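Visit report: card finishing at Orkley, Jusomlow
Ephemera and Small Print Group, autumn visits
Notes by Zeeshan Tarar

Orkley opened its card department to outside visitors on a Sunday in October. The group had 11 places on the morning tour, all taken. Meeting point was the goods entrance on the canal side, 9:30, and the tour ran until shortly before one. Naheed Lodhi, who runs finishing, led it from start to end. The presses in the front hall were not running on the day and are left out of these notes.

Scope

Orkley prints membership cards, loyalty cards, key cards and short-run gift cards. Work arrives as files and leaves as packed cards; there is no design office. The department occupies the upper floor of the rear building. Sheets come up by goods lift from the press hall, and finished cards go down by the same lift at the end of the shift.

Stock and conditioning

Two families of stock were shown, a coated board for short-life cards and a white PVC core for anything expected to last more than a season. Both are stored flat, wrapped, on open racking. PVC core is left in the room overnight before printing. Lodhi had kept back a stack that was not, and the lift at the corners was obvious when it was laid on the inspection glass. Board is more forgiving in this respect but picks up moisture along the cut edge, and the rack for it stands away from the outside wall.

Offcuts are separated by stock. Printed PVC with overlay is not taken back by the supplier and goes out as mixed waste. Clean core trim is returned.

Imposition and registration

The standard sheet carries 16 cards. Bleed is 3 mm on all sides, which is more than the cutter needs; the extra allowance covers movement in the laminator. Front and back are printed on separate core sheets and brought together before lamination, so the register between the two sides is set on the collating table and not on the press. Operators line up two punched holes on a pin bar, tack the stack at the edge with a hot iron, and pass it on.

We were shown job 3021, a library card in two colors with a white signature panel. The first collated stack had the back sheet out by less than the width of the border rule. On a design with a full-bleed background this would pass. On this one the border made it plain, and the stack was pulled apart and tacked again. Lodhi asks customers not to run a border close to the edge, with limited success.

Lamination

The laminator is a Hamann plate press with a heating and a cooling station. Stacks go in between polished plates, and the surface of the finished card is the surface of the plate in reverse. A scratched plate therefore marks every card in one position on the sheet until it is changed. Matte cards are made with a textured plate, using the same overlay film.

Cooling takes longer than heating. The temptation on a busy shift is to shorten it, and the result is a card that leaves the press flat and bows in the box. The cycle is now locked, with the supervisor holding the code. Several in the group asked about time and temperature. These were not given out, reasonably enough.

Punching

Cards are punched one row at a time on a Grunen die cutter, which also forms the corner radius. The die is resharpened on a count of strokes. A dull die leaves a fine raised edge on the lower face, easier to feel than to see, and the check at this station is done with a thumbnail. We were given good and bad cards to compare. Most of the group could sort them with their eyes closed, the board ones less reliably than the PVC.

The waste skeleton drops into a bin behind the machine. It is noisy. Ear protection was handed out and is worth taking.

Personalization

Names, numbers and portraits are added after punching by a thermal transfer line. Variable text on Orkley's work is usually a single color over a preprinted background. A portrait is more demanding, as the ribbon picks up any dust on the card face and leaves a pinhole in the tone. Every card passes over a sticky roller first.

Type size was discussed at some length. Small Latin text holds up well. Chinese characters with many strokes fill in at the same nominal size, and Lodhi sets a larger minimum for them. She prefers a sans serif face of even stroke weight and puts field labels and field contents in the same size where space allows. The reject tray held a few cards in which the labels had been shrunk to fit a long address, and they were hard to read at arm's length.

Comparison of card layouts

The last stop was a bright room with a window, used for looking at cards from elsewhere alongside house work. Members had been asked to bring items. The table produced hotel keys, a canteen card, transit passes, two punched paper tickets and a number of fan and novelty cards. The last category took up the most time. Cards of this type borrow the structure of an identity document, with a portrait area, a stacked list of fields and one color of type, and fill it with something else.

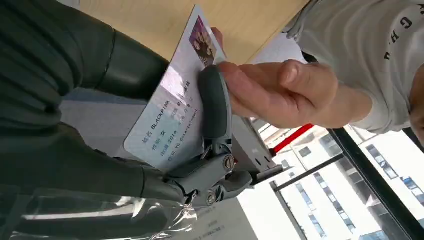
Novelty card in identity-card layout. Blue type on white, with fields for name (BLACKPINK), gender, debut (2016) and address (YG Entertainment).

Points noted on this card. The field labels are the ones a reader would expect, 姓名 for the name, 性别 for gender and 住址 for the address. The exception is 出道, "debut," which appears with a date. The substitution works because the label has two characters like its neighbors and the column stays even. The photo is small and shows several people, in pinkish and purple tones, where an official card would have one face on a plain ground. A pale blue tint toward one end of the card does most of the work in suggesting a security background. There was general agreement that the type was of a sensible size.

Less agreement on whether such a card should carry a mark to show that it is a novelty. Lodhi's position is that Orkley would want one on any job in this style and would refuse a layout that could be taken for a current document on a quick look. Two members thought the group name in capitals was mark enough. The point was left open.

We also tried the handling test used at the packing bench. The card is held by opposite edges and tilted toward the window, and the inspector looks along the face for bow, pits and dust. Gripping the face itself leaves prints on gloss stock, and the packers wear cotton gloves for dark cards. White cards are packed bare-handed.

Packing

Cards are banded in numerical order, boxed on edge and weighed. The weight is compared with the expected figure for the job, and a box outside tolerance is opened and run through the reader. Bands are paper. Rubber was dropped after it marked a matte laminate in storage.

Practical notes for the next party

Access to the upper floor is by stairs; the goods lift does not take passengers. Flat shoes. Photography was permitted in the comparison room only. Tea was provided on the landing at around 11. The canal-side entrance is not signed from the road, and anyone coming by bus should get off at the stop before the bridge.

Sample packs with a matte card, a gloss card and an unpunched corner of sheet are held by the group and can be borrowed. The pack with the bowed card is out until the next meeting.

Questions left with Orkley: the source of the textured plates, and whether core trim from board jobs can be had for test printing. Lodhi will reply on the first. The second has gone to the press hall.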